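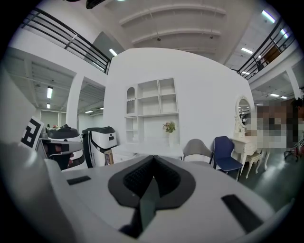

A vanity table, or dressing table if you grew up in my grandmother's house, is a small table with a mirror where a person sits down to do hair, makeup, or a whole lot of staring. I've been writing up bedroom furniture for the Memis pages for a while now and this is the entry I kept putting off, mostly because I like them too much! The mirror can be fixed to the top or stand loose on it, and the shape is usually what you remember. White with ornate curved legs, an oval mirror in a matching white frame and a little stool tucked underneath is the look most people I ask think of first, and it sits happily near plainer stuff like a navy upholstered chair or a simple white desk.

The stool matters more than you'd guess. It has to slide under the table when you're done, so it's normally low and has no back (Gøran Tangen, who edits these pages, wants me to add that some people use a regular chair. Fine, some people do). I measured mine at home in Fulturton and the tabletop is 59 cm deep counting the molding, a bit much for a narrow room.

Lighting is the other big subject. An oval mirror picks up ceiling lights very easily - pretty from the doorway, less fun when you're doing eyeliner at 6 a.m. Yuzuki Hattori puts 2 small lamps on hers, one on each side, and I copied her in August. For desks that double as vanities, see Writing desk.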